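# Comprar el segundo brazo

*Qué aprendió un taller pequeño cuando hizo el presupuesto de su equipo robótico*

Cuando Leokadia Szczepańska me recibió en Plarero, tenía sobre la mesa tres hojas impresas y una calculadora. Dirige las compras de la casa desde hace cuatro años, y en julio recibió un encargo que al principio le pareció fácil: preparar el presupuesto para un segundo brazo robótico, destinado a las pruebas de manipulación en espacios domésticos.

«El precio del brazo lo tuve en una tarde», me dijo. «Para el resto necesité todo el verano.»

El resto es el tema de este artículo, porque en casi todas las empresas que visité encontré la misma situación. La oferta del proveedor ocupa una página y es clara. En cambio, los dedos de la pinza, los cables de repuesto, las horas de calibración y el seguro aparecen más tarde, repartidos en facturas pequeñas que llegan a personas distintas.

En Plarero compararon dos proveedores, Urus y Zotow. El primero ofrecía un precio más bajo, pero cobraba aparte la cámara de muñeca y su soporte. El segundo incluía la cámara y pedía un contrato de mantenimiento de 33 meses. Leokadia puso las dos ofertas en la misma tabla y añadió una columna que llamó «lo que falta». Esta columna resultó ser la más larga.

Ksawery Kwiatkowski, el técnico que trabaja cada día con el equipo, insistió mucho en los dedos. Son piezas que se gastan y, según él, conviene pedirlas junto con la máquina, cuando todavía se puede negociar. También pidió que la prueba de compra se hiciera entre muebles y no sobre un banco de laboratorio. 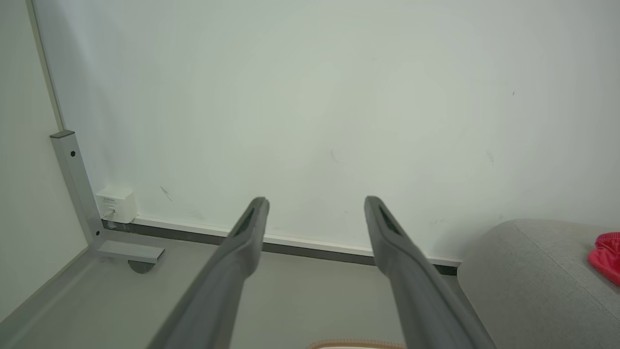 *Los dos dedos de la pinza, abiertos, vistos desde la cámara de muñeca. A la derecha, una superficie tapizada en gris.*

Para un comprador, esta petición tiene consecuencias. Un espacio con muebles ocupa metros, y los metros se pagan. Hay que prever las tomas de corriente, el paso de los cables y un lugar donde el operador pueda estar de pie sin molestar. Plarero calculó unas 200 horas de preparación antes de la primera sesión útil, y Leokadia las escribió en el presupuesto como un gasto normal, con su propia línea.

No todos están de acuerdo con este método. Hayley Catterall, responsable de planificación en Rudd, prefiere alquilar durante el primer año. «Si compro, tengo que defender la compra, aunque el trabajo haya cambiado», explica. Ella acepta pagar más por mes a cambio de poder devolver el equipo. Reconoce, sin embargo, que el alquiler tiene sus propias sorpresas — la más molesta, para ella, es la discusión sobre el desgaste en el momento de la devolución.

Le pregunté a Leokadia si había pensado en alquilar. Me respondió que sí, y que lo descartó por los dedos: Ksawery quiere modificarlos, y el contrato de alquiler no lo permitía.

Al final eligieron la oferta de Zotow, con dos juegos de dedos adicionales y una cláusula que permite revisar el mantenimiento después del primer año. La entrega está prevista para la primavera. Mientras tanto, la tabla sigue abierta en el ordenador de Leokadia, y la semana pasada añadió otra línea, para la formación de un segundo operador.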